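Chapter 3
The Working Desk: Surfaces, Light and Small Things

Before you start

Most of us spend more hours at a desk than in any other one spot, bed aside. And yet few people could draw theirs from memory. Try it now, before reading on. Pencil, back of an envelope, two minutes. Put in the screen, the keyboard, whatever you drink from. Then go and look.

What you got wrong is what this chapter is about.

Chapter 2 dealt with rooms. Walls, doors, where the heater goes. Now we come down to one piece of furniture and the stuff that lives on it. Smaller scale, same questions. Who uses it, from which side, in what light, and what gets knocked over.

Words you will need: reach zone, parking spot, task light, spill line, clutter load. All in bold on first use and in the glossary at the back.

3.1 The things that stay

A desk has fixed items and drifting items. Fixed: monitor, keyboard, the boxes and cables that feed them. Drifting: cups, pens, mail, a jar of something. The fixed ones set the layout and the drifting ones fill whatever is left, which is usually the strip in front of the keyboard. Prime space. Also where your wrists and papers want to be.

A mug in that strip is the classic case. Easy to reach, easy to hit with a sleeve.
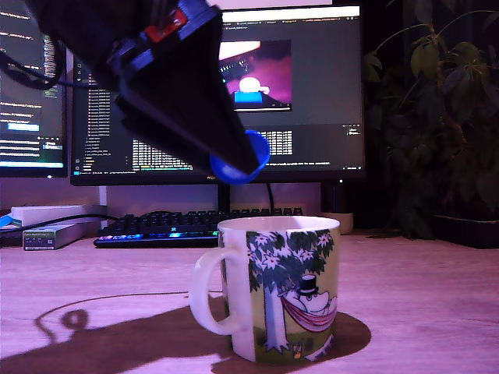

Fig. 3.1 Mug in the front strip of a light wooden desk, keyboard and monitor behind. Handle to the left.

Note the handle. A left-facing handle suits a left hand coming in from the side. For a right-hander it means a twist of the wrist or a grab round the body of the mug, fine when the tea is cold, less fine at 7 in the morning when it isn't. Small point but it adds up over a working year.

Then height. A full mug is top-heavy compared with nearly everything else on a desk. Keyboards are low and flat, so they sit there happily and collect whatever comes over the spill line. In the survey used for this course, Yu-ting Liu visited home desks through November and logged 243 of them. Kept it simple: what was on the desk, how far from the front edge, was there a drink. Her notes turn up again in 3.4, where we look at how people explain their own mess.

3.2 Light and shadow on the surface

People buy a lamp for brightness and forget direction. Light from one side throws every object's shadow across the surface, and on pale wood those shadows are dark and wide, much bigger than the things that make them. Writing inside one is tiring. You lean, you squint, you move the page.

Coloured light muddles things further. A backlit keyboard is cheerful enough, and some people swear by it in the evening, but colour from screens and fittings changes how you judge a surface. Wood goes pinkish. White paper isn't white. If you are matching paint or fabric, switch all that off first.
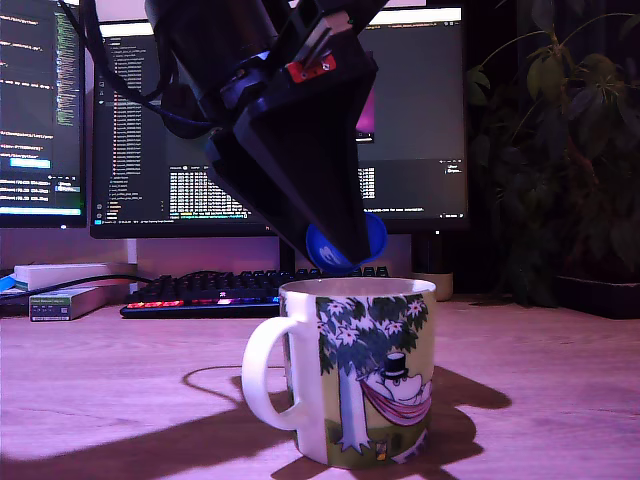 3.3 Choosing a surface

Three desks are compared in this chapter. The Kavar, a plain timber top with an oil finish. The Divano, wider, lacquered, and a pain to carry upstairs. And the Te Moana, which has a raised lip along the back so pens dont roll off behind. Measurements are in Table 3.2.

Depth matters more than width. People get this backwards every time. With 800 mm front to back you can have a screen, a keyboard and a clear strip. Much less than that and something has to go, generally the neat part.

Finish next. Oiled wood marks if you leave a ring on it, but you can sand and re-oil it in an afternoon. Lacquer shrugs off rings until the day it chips, then you're stuck with it. A coaster solves most of this and costs next to nothing. The Rulon cork ones come up in the excercise below, any cork will do.

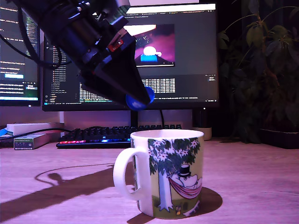
Then there is what you want to look at all day, and that counts too. A favourite mug, a picture, a little pot by the keyboard. Textbooks tend to file these under clutter. This one doesn't, or not straight off. An item used daily or looked at with pleasure has a claim on the space. It just needs a parking spot, meaning one place it goes back to, outside the sweep of your elbow.

Exercise 3A

Clear the front 30 cm of your desk. Everything. Wipe it down. Work as normal for one morning, then write down what has crept back and which hand put it there. Mark each item on a sketch plan, coaster included. Bring the sketch to class, you'll need it for 3.4.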